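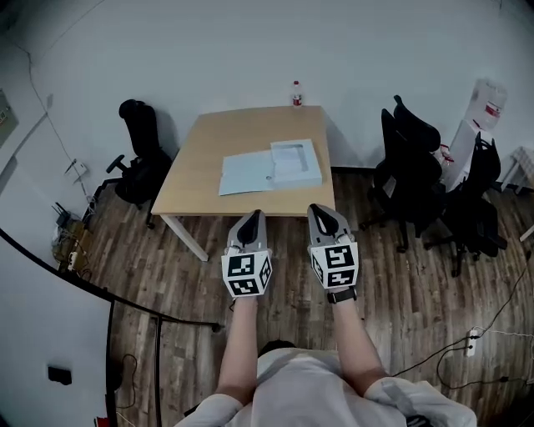 Mesh-back chair casters on a dark plank floor: hard or soft wheels?

Posted by Ama Issahaku
May 1, 2020

We have black office chairs, one with a high mesh back, around a small square table, on a dark brown wood-plank floor. Fine scratches since February, mostly on the right side, between the table and the water dispenser. Do I need soft casters or a mat?

2 replies | 3 shares

Hordiienko
Soft casters. Pull one wheel and measure the stem before ordering, as diameters vary. Clean the wheel treads every 12 weeks. Grit embedded in the tread will scratch under a soft wheel too. A mat only protects the area it covers, and chairs near a dispenser get rolled off it.

Nidemora
got a mat, works ok

906 views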